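Two handheld grippers, one bathroom
September 22, 2024

I have been going back and forth between two handheld grippers for a while, and I finally gave each one enough hours to have an opinion. One is the Rovedis, the older of the two. The other is the Prirna, which I ordered last November and then left in its box for far too long.

Both work the same way. You hold the thing with two hands, squeeze, and the fingers close. The position comes from printed marker cubes, and the fingers are on a separate encoder. No arm involved. I do have an arm, a Leitão, but it stays bolted to the bench and gets the recordings later.

The Rovedis is heavier and I feel it in my wrists after 5 minutes. The trigger has a long pull with a dead zone at the start, so my first few grasps in any session are late. What it has going for it is the controller, a Tasport board that I have never had to restart in the middle of a take. It logs at a fixed rate and writes a plain text file.

The Prirna is lighter and the trigger is much better. I can close it halfway and hold it there, which matters with thin fabric. The software is worse. It dropped the connection 3 times in one afternoon, and each time I had to unplug the controller and start over. The log gave me error 2040 every time. The manual skips from 2000 to 2100, so I still don't know what that means. Changing the cable seems to have helped, but I want another week before I say that for sure.

Cloth is where they differ most. With rigid objects I could not tell the two sets of recordings apart. With a shirt or a towel, the Rovedis tends to grab too much and bring the whole pile up with it. With the Prirna I can usually get one layer.

The other problem is floor height. Most of my early takes were at a table, and everything tracked fine there. Picking from low down means bending over the gripper, and it is easy to block a marker with a forearm without noticing.
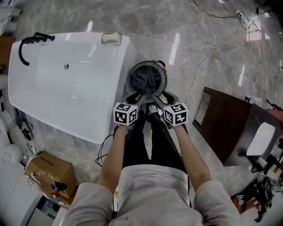 Shiny tile also gives the tracker trouble when the ceiling lights are on. I got fewer lost frames after I lowered the exposure, and that made more difference than which gripper I was holding. If you work over polished floors, try that before you spend money on anything.

For now I am using the Prirna for cloth and the Rovedis for everything else. I would like to run the Prirna's fingers off the Tasport board, but the connectors don't match and I haven't found a pinout. If I get it wired up I'll post the files.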